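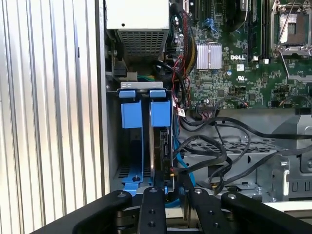 発表者ノート
回収PC分解工程の自動化と作業者の役割
Terudon 工程技術グループ
2022年3月15日

スライド1 表題
所属と氏名のみ。自己紹介は短く済ませる。
本日の範囲は、デスクトップPCの分解工程のうちドライブ、メモリ、電源の取り外し。筐体の破砕と基板の選別は扱わない。質問は最後にまとめて受けるが、用語の確認は途中でも可。

スライド2 対象工程
Imavard事業所に入る回収PCは月にほぼ4000台。大半はタワー型で、法人のリース戻りが中心になる。
従来の流れを口頭で説明する。受入、外観確認、側板の開放、ドライブ取り外し、メモリ取り外し、電源取り外し、部品別の箱詰め。側板の開放から箱詰めまでを一人が通しで担当していた。
自動化の対象は側板を開けた後の工程。側板の開放は人手のまま残した。ラッチ式、つまみねじ式、鍵付きが混在し、変形した側板もある。機構を用意するより人が開けた方が速い。
時間が押していればこのスライドの後半は飛ばす。

スライド3 セルの構成
アーム二台。作業台はアルミの溝付きフレーム。片方のアームが部品の取り外し、もう片方が保持と治具への受け渡しを受け持つ。
治具は3Dプリンタで出力している。機種群が変わると形状も変わるため、金型は起こさない。設計データはImavard側で管理し、改訂番号を本体に刻む。
制御ソフトはGernura。作業手順を機種群ごとの「レシピ」として持つ。以後、レシピという語はこの意味で使う。
手首側と固定側の両方にカメラを置く。筐体の奥は固定側から死角になりやすく、逆に手首側だけでは隣の部品との位置関係を見失う。

スライド4 難しい箇所
ケーブルの話を先にする。聴衆に設備担当が多い場合は長めに取る。
筐体の中で位置が決まっているのは板金と基板で、ケーブルは個体ごとに通り方が違う。同じ機種でも、前の使用者が増設していれば経路が変わる。SATAケーブルがドライブの脇を縦に通っている場合、指を入れる隙間は狭い。先に抜くか、寄せてからドライブを出すかで手順が分岐する。
キャリアの取っ手は色と形がはっきりしており、認識の失敗は少ない。失敗の多くは把持後、引き出す途中でケーブルに引っかかる場面で起きる。力の上限を超えるとアームは停止し、作業者を呼ぶ。
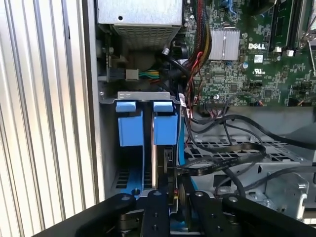
引っかかったときに手が先に動くのは経験者だけで、その手の動きをレシピに書けと言われても最初は言葉がなかった、とHuệ Trìnhは導入後の聞き取りで述べている。取っ手を少し戻してから斜めに起こす、という一行を書くまでに何度もやり直したとのこと。
この発言は要約せずに読む。読んだ後、技能の記述が新しい業務になった点だけ補足する。スライド6で再度触れる。

スライド5 試行の結果
試行は同一機種群100台で実施した。人の介入なしで最後まで進んだのは55台。残りは途中で少なくとも一度、作業者が手を入れている。
この数字の読み方に注意を促す。介入には、ケーブルを指で寄せるだけのものから、筐体を台から降ろして手作業に切り替えたものまで含む。内訳は配布資料の表を参照。
介入なしの割合を上げることだけを目標にすると、難しい個体を投入前に外すようになる。試行では外さずに全数を流した。管理指標としては、介入一回あたりの拘束時間を併記することを勧める。
想定質問:手作業との速度比較。一台あたりの時間はアームの方が長い。人が横に付かずに済む時間があるため、班全体の処理量で比較する。単体の速度では比較しない。

スライド6 作業者の業務の変化
最も時間を割くスライド。
分解班は20名。自動化後も人数は変えていないが、業務の配分が変わった。
減ったもの。筐体に屈み込む姿勢、板金の縁に手を入れる回数、コネクタのつめを繰り返し押す動作。手袋の消費も下がった。
増えたもの。画面の監視、停止時の判断、レシピの修正、治具の点検。立ち位置が固定されなくなり、歩行は増えた。
変わらないもの。側板の開放、汚れのひどい個体の清掃、電池の膨張の確認。膨張が疑われる個体はセルに入れない。判定は人が行い、記録も人の名前で残す。

問題として挙がった点を順に述べる。
呼び出しの間隔が読めない。続けて鳴ることもあれば、しばらく鳴らないこともある。待機中に別の作業を入れると対応が遅れ、入れないと手持ち無沙汰になる。現在は中断しても影響の小さい箱詰めを割り当てている。
評価制度が追いついていない。従来は一人あたりの台数が評価の基礎だった。レシピを直した者の台数は当然下がる。Imavardでは5月から、レシピの改訂を業務時間として計上する運用に切り替える。台数の指標は残すが、班単位でしか集計しない。
手作業の腕が落ちるという懸念がある。停止した個体を引き取るのは作業者で、しかも残るのは難しい個体である。易しい個体で覚える機会が減ると、新人が育たない。対策として、毎週一定数を最初から手作業に回している。効果の評価はまだできていない。

スライド7 作業台まわりの配置
投入と取り出しは手前側から行う。筐体は横倒しにし、開口部を上に向ける。治具トレイは筐体の隣に置く。人が届く範囲とアームの可動範囲は重なるので、介入時は必ず停止状態を確認してから手を入れる。
停止の表示は当初、画面上の文字だけだった。筐体をのぞき込んでいる作業者からは見えない。班からの指摘を受け、作業台の高さに表示灯を追加する設計に改めた。
床の配線も指摘が多かった。台車の動線と交差しない側へまとめる。

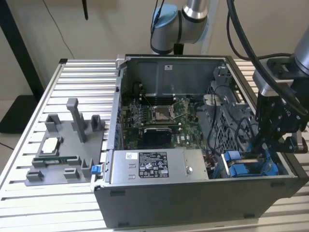 スライド8 他拠点への展開
Kim事業所への展開を準備中。扱う機種の構成が異なるため、レシピをそのまま移すことはできない。移せるのは停止条件の考え方と、記録の様式まで。
立ち上げには分解班の経験者を最初から入れる。Imavardでは設備担当だけで初版のレシピを作り、後から班に渡した。結果として書き直しが多く出た。順序を逆にする。
教育の内容は三項目。停止時の安全確認、Gernuraの画面操作、レシピの読み書き。三番目に最も時間がかかる。

スライド9 未解決の項目
読み上げのみ、説明は加えない。
ケーブル経路の事前判定。
固着したねじの扱い。
夜間の無人運転の可否。現時点では行わない。
介入作業の手当の区分。労使で協議中のため、金額に関する質問には答えない。

質疑
マイクを渡す前に、配布資料の表の位置をもう一度案内する。
試行の動画を求められた場合は、席に戻ってから個別に対応する。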